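Allville season two: what we know so far (spoilers for season one!)

marrowfat60
Right, filming wraps in July and I can't keep quiet any longer, so let's have one big thread for all of it. I've just finished my third rewatch and I've got pages of notes.

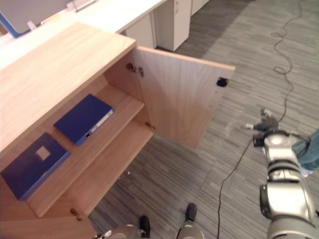
First up, the lighthouse. If you look at the chart in episode four, the date in the corner is 1685, which can't be right if the town was only founded after the flood. So either the prop team slipped up or Allville is much older than the mayor says it is. I'm going with older! It would explain the bricked-up chapel, and the song the twins keep humming, and why Adesa wouldn't go down the steps.

Also 10 episodes this time instead of eight. So happy.

tinlantern
Yes to all of this, especially the song. It's the same tune the ferryman whistles in the pilot, only slower. I played the two one after the other and got actual goosebumps.

Not sure about the chart though. Props get reused all the time, and it might have come out of some pirate thing.

marrowfat60
But they hold on it for ages! You don't linger on a prop like that by accident.

Quillback
They linger on everything. They lingered on a kettle in episode two and I'm still waiting for the kettle to matter.

I liked season one a lot, but I do think people are building a bigger mystery than the writers are. It's a show about two sisters who fell out over a boat. The ghosts are extra.

tinlantern
The ghosts are NOT extra, how dare you

odd_socks_57
Long-time reader, first post! Has anyone here read the Rakena comics? The show borrows loads from the second book. There's a drowned town, a bell that only rings at low tide, and a character called Irnis who turns up claiming to be somebody's aunt. If the new casting call for "older woman, travels alone" is her, we're in for a treat, she's brilliant and horrible.

marrowfat60
I haven't and now I have to. Is it finished, or will I be left hanging?

odd_socks_57
Finished, but the last issue is more than 60 pages and you'll want a free evening. Don't read the letters page at the back first, it gives away the bell.

Quillback
If they bring in Irnis I'll be cross. She takes over every page she's on and the sisters would vanish from their own show. Adesa barely got a proper scene in the finale as it was.

tinlantern
Barely a proper scene?? The bit on the jetty with the coat!

Quillback
OK, the coat was good. I'll give you the coat.

marrowfat60
The coat was the best thing on telly all year and I'll be starting a separate thread for it tonight.

odd_socks_57
Can someone tell me which episode the ferryman whistles in again? I want to listen before I read any more of this.

tinlantern
Pilot, just after the titles, when they're loading the crates. Headphones on!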